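Progress report to the fund manager: Hurkerside depot clearance and warning system

Period covered: to the end of November

The grant pays for two things, clearing old stock from the Hurkerside munitions store and putting a working siren network in Draton. The first is moving. I am less sure about the second, whatever the contractor's slides say.

Barasa reports 69 percent of the listed stock removed. That figure is measured against the original inventory, and we already know the inventory is wrong. Two bunkers were entered twice and one was left out. Until the recount is done I would treat the percentage as a claim. Spending on this line stands at 50 percent of budget, which looks good on paper, but the costly part (the north bunkers) has not started.

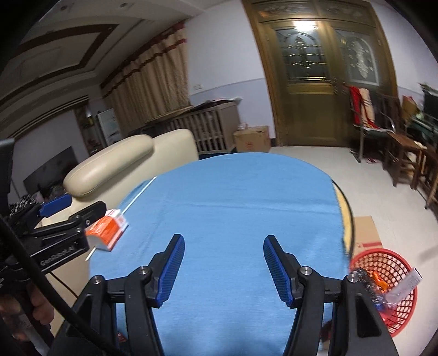
Page 2 of 3

Tranon has put up 15 sirens in Draton. The contract says they must be heard indoors with the windows shut. The test was held outdoors at noon, and the pass marks were given by the same crew that put them up. We have asked for a second test at night, run by the district fire office. No answer yet.

The evacuation list now holds 2120 households. It was built from utility accounts, so renters who pay through a landlord are probably missing. Tranon says the gap is small but has not shown how it knows.

We ask that the next payment for the sirens be held until the night test is finished. The clearance payment can go ahead, less the share tied to the recount.

Related items
Draton siren test: terms and map
Hurkerside inventory recount, first notes
Road closures near the depot

Contact the project office | Copyright Hurkerside Safety Project | Back to top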